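Open day walk-through, small cell demo
Checklist and comments – Rajitha Weerasinghe
Site: Millent, ground floor
Date: 06/04/2023

I did this one on the morning of the open day, before the doors opened, and went back to it while the demo was running. Same form as always, but I've let myself ramble in the comments because Mārtiņš Lepik asked me to (he said last year's sheet was all ticks and he couldn't tell what I'd looked at). So, Mārtiņš, you asked for it!

1. Visitor area
Floor tape down and straight: OK
Walkway clear for wheelchairs and strollers: OK after moving
Sign with the visitor rules at eye height: NOT OK

The stack of folding chairs was sitting right where people come in, so I moved it behind the Skimitz booth. The rules sign was up, but I'm tall and I had to look up at it. Kids are going to be the ones leaning in, so please hang it lower, or hang two. I read it out loud to the first group, and that worked fine, but I can't be there all day.

2. Power and stop button
Stop button reachable by the presenter: OK
Stop button tested with the arms moving: OK
Extension cords: see comment

Tested the stop twice, once with each presenter, and both arms froze where they were. Lovely. The extension cord from the wall was the long orange one we keep telling people not to use for this, and it was still half wound on the reel. I unwound it all the way and taped it down. Somebody please order a shorter one before July.

3. Cell and mounting
Mounting plates tight on the rail: OK
Tabletop clear of tools and coffee cups: OK
Cables out of the way of the moving parts: OK, with a note

I put a wrench on both plates and neither one budged. The purple cables are what I'd keep an eye on. Each one makes a pretty generous loop up top before it heads down its arm, and I like some slack in there, but I'd hate to see a loop that size catch on something. I watched the arms go through the full program by hand speed first and the loops stayed clear. Check them again at lunch anyway.

4. The clothes demo, running
Items in the bin safe to handle: OK
Rack steady: OK
Arms working at the same time without crossing: OK

This is the part everybody came for, and I'll admit I stood there longer than the form needs. The left arm had the green hanger in its gripper over by the rack while the right one was lifting the bright pink cloth at the bin, with the middle of the table open between them. The bin is pretty full, so my one request is to leave out anything with drawstrings or long straps. I gave the rack a good push before we started and it didn't slide.
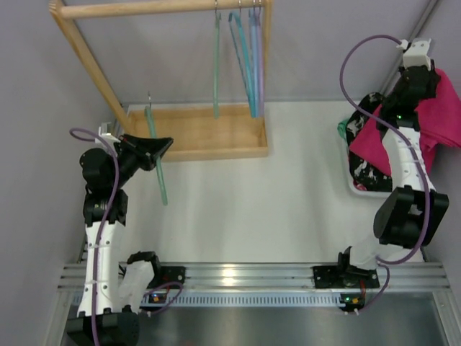 5. Presenter and script
Presenter briefed on what to do if something drops: OK
Nobody reaches in while the arms are powered: OK
Spare presenter named: NOT OK

Good briefing, clear and short. The rule is stop button first, then pick up the sock. We don't have a spare presenter on the sheet though, and the one from Madisel had been talking for hours by the time I came back and was losing her voice. Put a name down, even if it's mine.

6. Paperwork and closing up
First aid kit in date: OK
Visitor leaflets: OK – 2,000 printed, box is under the front desk
Power off and key back in the cabinet: to be signed at close

Still to do: lower the sign, order the cord, name a spare presenter. I'll come by at closing for the key and sign the last line then.

R. Weerasinghe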